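Ata da reunião de acompanhamento – software de manipulação, projeto Skekitz

Início: 14h20
Local: sala pequena do segundo andar, com ligação remota
Presentes: Wubit Derese (planejamento de movimento, coordenação), Baltasar Garrido (percepção), equipe de controle da Rustard, dois representantes da Workneh
Redação da ata: Baltasar Garrido

1. Aprovação da ata anterior

Aprovada com uma correção. No item sobre licenças, onde se lia "renovação automática", leia-se "renovação a pedido".

2. Situação do simulador

Wubit informou que a cozinha simulada já carrega inteira na versão nova do Skalletti, com a bancada de mármore, os objetos de mesa e os robôs. O tempo de carregamento caiu depois que as texturas passaram a ser lidas uma única vez por sessão. Continua aberto o problema dos materiais escuros, que em algumas máquinas aparecem quase pretos. A Rustard atribui a diferença à versão do driver gráfico e vai confirmar.

A Workneh perguntou se os episódios antigos precisam ser gerados de novo. Decidiu-se que não, salvo os que usam câmera no punho, porque a calibração dessa câmera mudou.

3. Percepção com câmera no punho

Baltasar apresentou os resultados do segmentador. O conjunto de avaliação tem 600 imagens, todas renderizadas. Os erros se concentram nos objetos finos e claros sobre o mármore: os veios da pedra são de um branco-creme, e a máscara escapa do objeto e segue o veio.

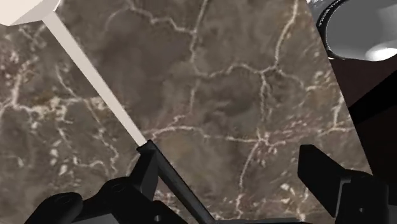
A proposta de trocar o mármore por uma superfície lisa foi rejeitada. Wubit lembrou que o contrato prevê bancadas com textura e que a troca só adiaria o problema. Ficou combinado testar primeiro o canal de profundidade como entrada adicional e, se não bastar, aumentar a variação de textura no treinamento.

A máscara dos próprios dedos da garra também foi discutida. Hoje ela é calculada pelo modelo cinemático e chega com atraso de um quadro em movimentos rápidos. A equipe de controle vai carimbar o estado das juntas no mesmo relógio da câmera.

4. Planejamento e verificação de colisão

O planejador falhou em 19 das consultas da última rodada. Wubit separou os casos em dois grupos. No primeiro, a pose de pré-preensão cai dentro do volume inflado do moedor de pimenta. No segundo, a consulta é válida, mas o tempo limite se esgota antes da primeira solução.

Para o primeiro grupo, a margem de inflação passa a ser definida por objeto, no arquivo de descrição, e deixa de ser um valor único. Para o segundo, o limite fica como está até haver medição de tempo por etapa – a Workneh não quer mexer em parâmetro sem dado.

Tratou-se ainda da cena com o braço Franka montado no pedestal ao lado da ilha. O verificador deve considerar o braço como obstáculo mesmo quando a tarefa não o utiliza. Na versão atual ele só entra na lista se o controlador dele estiver ativo. Foi aberta uma pendência com prioridade alta.

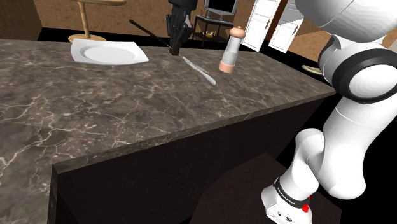
5. Controle do humanoide

A equipe da Rustard relatou a passagem do controle de posição para impedância nos braços. O objetivo é permitir que a espátula chegue perto da bancada sem picos de força quando houver contato. O laço roda bem em malha isolada, mas perde o prazo quando o registro de dados está ligado na mesma máquina.

Baltasar pediu que o registro seja movido para outro processo antes de qualquer ajuste de ganho. Houve acordo.

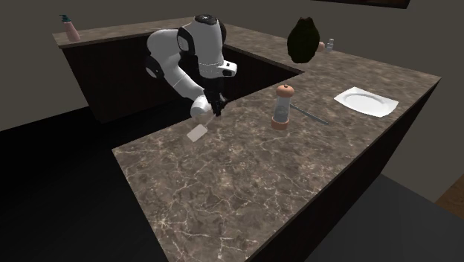

Outro ponto foi a inclinação do tronco. O planejador trata o tronco como fixo depois que a base se posiciona, e o controlador de equilíbrio o desloca um pouco durante o alcance. As duas estimativas divergem e a correção aparece inteira no punho. Wubit defendeu incluir o tronco no plano. A Rustard prefere publicar a pose medida e replanejar. Não houve decisão – os dois lados levam uma nota curta para a próxima reunião.

6. Ferramentas e integração contínua

A bateria noturna passa de 4 para 20 cenários. O relatório deve trazer, para cada falha, a semente usada e o caminho do registro correspondente. A Workneh solicitou exportação em CSV, e Baltasar fica com essa parte.

7. Pendências

Wubit Derese: margem de inflação por objeto; braço inativo na lista de obstáculos; nota sobre o tronco.
Baltasar Garrido: teste com profundidade; exportação em CSV.
Rustard: relógio comum entre juntas e câmera; registro em processo separado; verificação do driver; nota sobre o tronco.
Workneh: lista dos episódios com câmera no punho a regenerar.

8. Próxima reunião

Em dezembro, no mesmo horário. A pauta circula com antecedência por e-mail.

Encerramento: 15h45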